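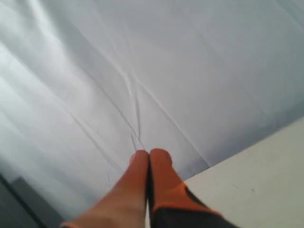

Notes from the Dumstead open day, 18th January. I went mostly for the bimanual cell, which was on the second floor past the coat racks, and stayed there long enough to miss the talk on conveyor retrofits. The badge said visitor 249, so they were clearly expecting a crowd. The room held maybe a quarter of that before it got hard to see.

The task was a lunch container: steel, two compartments, smoky lid with an orange valve tab. Two arms, one white table, cloth hung at the back. Plestum supplied the control software, and Dumstead did the integration and wrote the task. I have a professional interest in thin stiff parts that sit on a rim, and a lid is a good stand-in for half of the parts I deal with at work.

The handout listed 64 demonstrations recorded by teleoperation for this task, all with the same container. That is a small set. It also means any claim about other containers should wait, and to their credit the handout made none.
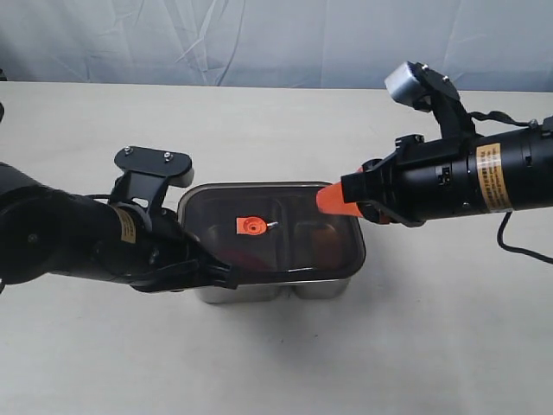

Why use two arms on a lid that a person can manage with one hand? A light container slides when you push on one side of it, so a second point of contact saves you from building a fixture.

I would still have built the fixture. A nest with a shallow pocket costs very little and takes a whole class of error out of the problem. But a fixture ties the cell to one part, and the point of the day was to show a cell without one. Fair enough.

The fingers deserve a paragraph. They are orange, and the one I got a decent look at has a fine grid of dimples over a rubber-like skin. Compliant fingers forgive a bad approach angle, and they also hide it. With a thin part pinched between two soft faces, you can be off by several degrees and still report a good grip. The error then shows up at placement, where it costs more. 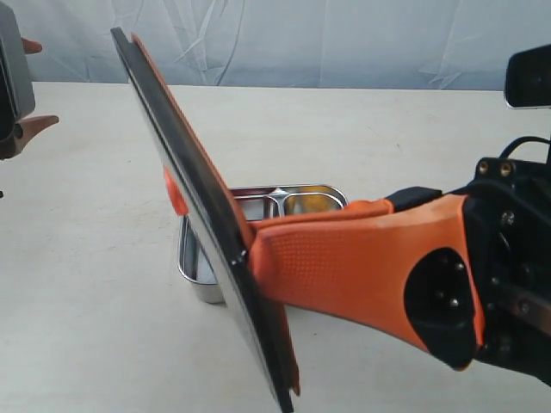 Sunita Bansal asked whether the policy gets any force signal at all or works from the cameras alone, and said that in her experience seating a lid by vision is where these demos come apart. The answer from the Plestum side was cameras plus joint positions, no wrist force sensor on this cell. They plan to add one by April.

That matches what I would expect. A rim that is fully seated and a rim that is 3 mm proud at one corner look much alike from above, more so when the lid is dark and glossy and the walls under it are polished steel. Reflections move when the arm moves. Depth cameras do poorly on both materials — I have lost whole weeks to this.

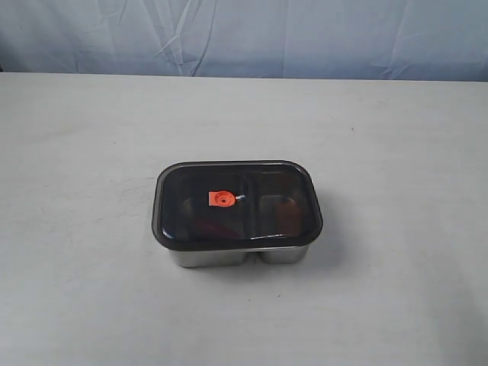 What I wanted and did not get was a definition of success. Closed can mean resting on the rim, pressed down at all corners, or able to survive being picked up by the lid. I asked for the third one as a test and was told it is not in the protocol. It should be.

Other things I wrote down. Cycle time was not posted. The reset between runs was done by hand. Acheampong had a bin picking cell next door that was louder and drew more people, and Emano had a table of cable carriers that I should have spent longer at. Parking was 5 dollars, exact change only.

I have asked Dumstead for the failure logs and will post them if they say yes.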